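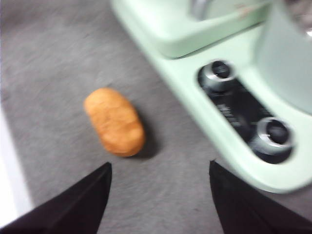
How a Robot Learns to Help With Breakfast

Category: Science for Kids > Machines and Computers
Last updated: Nov 12, 2021

Think about the last time you picked up something small. You probably didn't plan it. Your eyes found it, your hand went out, and your fingers closed at the right moment. It took you years to get that good. Babies miss a lot.

A robot arm has the same problem a baby has. It has motors and it has fingers, but it doesn't know when to use them. This page is about one way of teaching it. The method is called learning from demonstration, and it works a bit like copying a big brother or sister.

Showing the robot what to do

In the old way of running a robot, a person wrote down every move. Go left this far. Go down this far. Close the fingers. That works well in a factory where each part arrives in the same spot every time. It works badly in a kitchen, where the bread might be anywhere.

At the Clestach lab, the researchers do it another way. A person moves the robot arm by remote control and does the whole job from start to finish. While the person is steering, a computer saves two things many times every second:

- what the camera near the robot's fingers sees
- how the arm and the fingers are moving

One full try is called a demonstration. When it ends, everything goes back on the table in a slightly different place, and the person does the job again.

Hanne Valtonen has steered most of the demonstrations for the breakfast project. She did 156 of them. "Your hands learn it after a while," she says. "My first ones were very slow, and I bumped into things."

Why is the camera so close to the fingers?

Hold your hand out and imagine you had an eye on your wrist. Whenever your hand went somewhere, the eye would go too. Close to a cup, you would see the cup very large. Far away, you would see more of the table.

That is useful for a robot. The last few inches before a grab are the hardest part, and a camera on the wrist gets a good look at them. There is a bad side as well. When the arm moves fast, the picture smears, just like a photo you take while running. The computer has to learn from smeared pictures along with sharp ones.

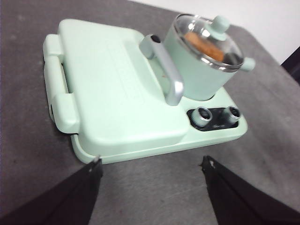 The breakfast machine from the robot's point of view, with the tips of its two black fingers at the bottom. Look through the glass lid of the little pot.

What the computer does with it

After the demonstrations are saved, a computer program studies them. It looks at a picture and guesses which way the arm should move next. Then it checks what Hanne did at that moment. If the guess was wrong, the program changes itself a little and tries the next picture. It does this over and over, for 11 hours on the lab's computer.

At the end you have a program that can look at a new picture and choose a move. The people in the lab call this program a policy. It is the part that takes over when nobody is steering.

Does it work?

The team gave the robot a test. The job was to pick up a piece of food and put it in a pot. The robot had 12 tries, and the food was in a new place each time.

First they tested a program trained on only a few of the demonstrations. It got the food into the pot 3 times. Then they tested the program trained on all 156. It did the job 11 times. On the try it missed, the fingers closed too early and pushed the food away.

Arne Bauerfeind, who planned the test, says the result is good but small. "Twelve tries on one table doesn't tell us about your kitchen," he says. "We changed where the food was. We didn't change the room or the pot." The next test is planned for December, with different pots.

Try it yourself

You need a friend, a scarf, a spoon, and a bowl. Tie the scarf over your friend's eyes. Put the spoon on the table. Now get your friend to pick it up and drop it in the bowl, using only words like "left," "down," and "close." Next, take off the scarf and show your friend the move once. Which way was faster?

Words to know

Gripper: the robot's "hand." Many have just two fingers.
Demonstration: one full try at a job, done by a person so the robot can learn from it.
Policy: the program that picks the robot's next move.

12 comments | 156 shares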